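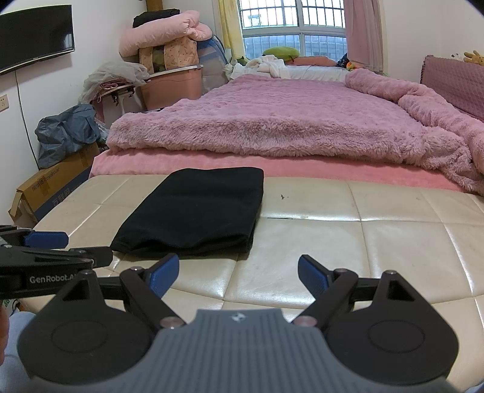 November, read-aloud trial, notes after session 5

Started 9:40, finished a little after 10. Five children on the mat, ages two to four, plus two parents who stayed. Dinesh Begum read, I took notes from the side.

Books used were the Clernden board set (3 titles) and the lift-the-flap one from Lunier. Read the Clernden farm book first, same as last time, so we could compare. They sat through all of it. Last session we lost two of them by the page with the tractor. Dinesh read slower this time and let them turn pages, so I can't say which of those made the difference. Next time change only one.

The Lunier flaps are too stiff for the younger ones. One child gave up and handed the book back. Two flaps are already creased at the hinge and the dog flap has a tear. Taped it with the matte tape, the glossy kind peels. Ashraful, if you still have the spare copy please bring it in before we order more.

The bilingual book (English and Bengali on facing pages) went better than I expected. Dinesh read the Bengali side first, then English. Two of the children who don't speak Bengali were repeating the animal sounds from it by the end. One mother asked where to buy it. I told her Gamage stock it but I need to check that it is still in print.

Take-home slips: printed 100, still have most of them. Parents fill in the title and how long the child listened. The ones that come back mostly have the title and nothing else. Ashraful Bhuiyan thinks the time box should go and we should just ask whether they read it again. I agree. Will redo the slip.

Smaller things
Doltik sound book: battery door screw missing, taken off the shelf until replaced.
Wordless book not tried, ran out of time.
Big cushions are better than the small ones, less sliding about.

To do
New slip, one question.
Ask Gamage about the bilingual title.
Dinesh to pick a longer story for the four-year-olds, who were ready for more when we stopped.
Repeat the farm book, slow reading, adult turns the pages.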